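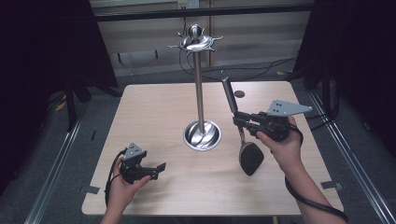
Section 4. Teaching a task with the hand-held grippers

Read this before you record anything. The sales sheet for the Prorstead kit says a new task can be taught in an afternoon. We have not managed that at Fundico, and you should plan your week as if you won't either. What follows is the way we do it now, using the hanging task (one utensil, one rack) as the first lesson. Jitendra Kaushik wrote the first version of these steps and Vasco Antunes has cut them down.

4.1 What you need

A pair of hand-held grippers with their cables.
A table that does not rock.
The utensil rack and a spatula with a hanging loop.
The Hidayat recording software, open and signed in.
Two free hands. The second gripper is not a spare, even when it seems to have nothing to do.

4.2 Setting up the table

1. Place the rack on the table where you can reach all sides of the hub without leaning. Tall, thin racks tip easily. Push the top gently with a finger before you start and see how much it takes.

2. Lay the spatula on the table within reach of your right hand.

3. Run each cable back along your forearm. Leave enough slack to lift your arm to the full height of the rack and turn your wrist. If a cable pulls at the top of the lift, the recording will contain the pull, and the robot will learn a small jerk that no one asked for.

4. Clear loose cable from where your feet will be.

Caution: Do not stand on or step over a cable while holding a gripper. Put both grippers down first.

Note: The quick-start card tells you to mark the rack's position and return it there after every recording. We advise against this. A robot taught with the rack on one spot is good at one spot. Move the rack a little between recordings, and turn it so that the hooks face different ways.

4.3 Recording one demonstration

1. Pick up both grippers. Squeeze and release each one and check that the opening shown on the screen follows your hand. If it lags, stop and restart the software. Waiting for it to catch up has never worked for us.

2. Hold both grippers near the front of the table, open and still, for 2 seconds.

3. Press the foot switch to start.

4. Take the spatula by the lower part of its handle with the right gripper. Keep the loop clear of the fingers.

5. Lift until the loop is above the hook you have chosen. Tilt the handle so that the loop leads.

6. If the rack begins to sway, steady the pole with the left gripper. If it doesn't, leave the left gripper open and out of the way. Both are valid and you should end up with some of each.

7. Lower the loop over the hook. Wait until the hook has the weight before you open the fingers.

8. Draw the right gripper straight back, return both to the front of the table, and press the foot switch to stop.

Caution: Polished metal gives trouble. The tracking in our unit has drifted more than once when the grippers were close to a shiny base, with no warning on the screen. Play back every tenth recording and look at the path. A hand that appears to pass through the table is a bad recording, whatever the quality score says.

Note: Work at a normal pace. People slow down when they know a machine is learning from them, and you get a slow machine.

4.4 Mistakes during a recording

A missed hook followed by a second try is worth keeping. The robot will miss too, and it needs to have seen a recovery. A dropped spatula is not worth keeping. Press the foot switch, delete the recording and begin again.

Do not use the "auto-clean" button. It removes pauses, and it can't tell a pause where you were unsure from a pause where you were waiting for the hook to take the weight. We lost most of a February session to it.

4.5 How many recordings

The maker suggests 20. With 20 our arm could reach the rack and little else. At 200 it hung the spatula often enough to be worth watching. We have since gone on to 500, and Vasco's view is that the last part bought us less than moving the rack about would have done at the start. Try 200 varied ones before you let anyone talk you into more.

Stop for a rest when your wrist tires. Tired recordings drift low and the loop catches on the underside of the hook.

4.6 Before you run it on the arm

1. Save the session and write down which utensil and rack you used. The software does not ask.

2. Run at the lowest speed setting with one hand on the stop button.

3. Keep other people away from the table during the first runs. "Task learned" on the screen means that the training has finished – it has not been tested on anything.

For mounting the grippers on the arm, see section 5. Wedis adapters need the longer screws.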